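Come and be a participant at our robotics open day

Homton workshop, Jan 30, 2019

Plullotley is opening its doors for a day and we need people to take part! We build and train handling systems for small parcel sorting, and for the Clemix project we'd love a good mix of hands in the room: people who cook, knit, fix bikes, stack shelves, look after toddlers, whatever you do with your day. You don't need any background in robotics or computers. If you can pick up a mug and put it down again, you're who we're after.

What you'll be doing

You'll join one of our demonstration groups and spend 90 minutes at the stations with our crew. First there's a short tour of the floor with Adi Chin, who runs the workshop and loves being interrupted, so please ask things as you go. Then you'll try the hand-held grippers yourself — sorting, folding, packing boxes, a bit of tidying up — and watch one of the sorting arms have a go at the same kinds of jobs. At the end we sit down with a cuppa and hear what you thought. Grumbles are very welcome (the last group had strong opinions about the handles, and we've changed them).

Who can take part

Anyone aged 15 or over. Under-18s need a parent or guardian to sign the form and stay on site. We'd especially like to hear from left-handed people and from anyone with reduced grip strength, as we've had too few of both. Some stations involve standing, but every one of them can be done from a chair if you let us know beforehand.

What to bring and wear

Closed shoes, please, and sleeves that push up past the wrist. Leave rings and bracelets at home if you can. There are cords on the floor near the stations, so watch your step.

What the work looks like

The grippers have straps and a small camera, and the marker cube carries square black-and-white patterns. Haziq Wijaya will fit the straps with you before you start and can loosen or swap them at any point.
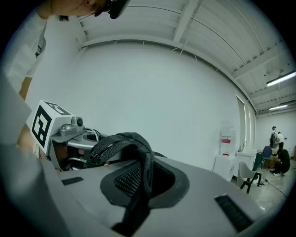 How to put your name down

Email the open day desk at Plullotley with your name, your age group and whether morning or afternoon suits you. Tell us about access needs too. Groups are kept to 5 people, so if you're coming with mates, put everyone in the one email and we'll do our best to keep you together. Lunch is on us, and parking is free behind the Sopacua building next door.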